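Unit 6: Planning a small kitchen – surfaces, heights and storage
Housing and Home Studies, evening course
Notes by Žydrūnas Vaher, revised 16 Aug 2019

Please read these notes before we meet. Bring a tape measure, a pencil and the plan of your own kitchen that you drew for Unit 5. If you did not finish the plan, bring it as it is.

6.1 What we mean by a small kitchen

In this course a kitchen is small when only one person can work in it with comfort. The floor area alone does not tell us this. A long and narrow room can have many square metres and still be small in our sense, when two people cannot pass each other. In the Prikside flats, which we studied in Unit 4, the kitchen is wide enough for two, but the door opens inwards and takes away the best corner. Many of you noticed this in your homework and I was glad to read it.

6.2 Three kinds of surface

A cook needs a place to put things down, a place to prepare and a place to serve. In a large kitchen these can be three different surfaces. In a small one they often share the same worktop, and then the order of work becomes important. Try to write down what you do when you make a simple soup. Where does the bag of vegetables stand? Where do the peelings go? Where is the pot when it is full and heavy? Most people find that they use the same short piece of worktop for nearly everything, usually the piece beside the sink.

For this reason I ask you to draw the free worktop first and the appliances second. Beginners do the opposite. They place the fridge, the cooker and the sink, and what remains between them is called the worktop. It is then divided into short pieces which are too narrow for a chopping board and a bowl together.

6.3 The base cabinet

The base cabinet carries the worktop and gives most of the storage. The usual form has a drawer at the top and doors under it. The drawer is for things that are used many times in a day, and the space behind the doors is for pots and for things in packets. A cabinet with drawers only costs more, but the things at the back are easier to reach. I recommend it to older people and to anybody with a bad knee.

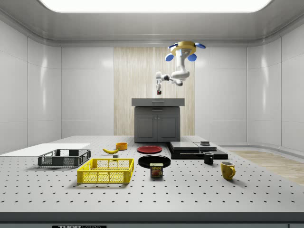
Fig. 6.1. Base cabinet with shallow drawer and two panelled doors under a flat worktop (computer-rendered).

Panelled doors look well in an older house. They have edges that collect grease, so a plain door is easier to clean near the cooker. Handles also need some thought. A small handle is cheap and does not catch the clothes, but it can be difficult for wet or painful hands. A long bar is better in this respect, although in a narrow kitchen it takes a little from the passage.

6.4 Worktop height

There is no height that is right for everybody. Stand straight, bend your elbow and measure from the floor to the elbow. The surface for chopping should be a hand's width lower than this. The surface for kneading should be lower again, and the bottom of the sink can be higher than people expect.

Our former student Precious Galang measured her own family for her course project. Her grandmother is the shortest in the house at 30 centimetres less than the tallest grandson, and the two of them cook together. They kept one worktop at the common height and put a thick board on the part that the grandson uses. It is a cheap solution and a good one.

6.5 Reading a price list

On the next page of your folder you have copies from two suppliers, Zuvport and Hilon. They are built differently and cannot be compared line by line. Zuvport gives a price for the complete cabinet: 493 for the drawer-and-doors type. Hilon gives the body at 167 and lists the doors, drawer, hinges, handles and feet separately. For a full wall of cabinets, the quotation that we received from Hilon was 1,195, without the worktop and without delivery.

Before you compare, make a list of everything that is needed for one finished cabinet, and put both suppliers in the same table. Look also for the following:

– is the back panel included, or is the cabinet open at the back
– who cuts the hole for the sink
– how long spare hinges can be ordered
– whether the price is with tax

6.6 Homework

1. Measure your elbow height and the height of your worktop at home. Write both on your plan.
2. Cook one simple meal and mark on the plan every place where you put something down. Use a cross for each time.
3. Choose one cabinet and price it fully from both lists. Show your table.
4. Read the chapter on storage in the Gashaw workbook, only the part about corner cabinets.

Task 2 takes more time than it seems, so please do not leave it for the last evening. The work can be handed in on paper. If you miss the class, put it in my box beside the office. The next unit is about light and ventilation, and the students who started in February will have it together with us.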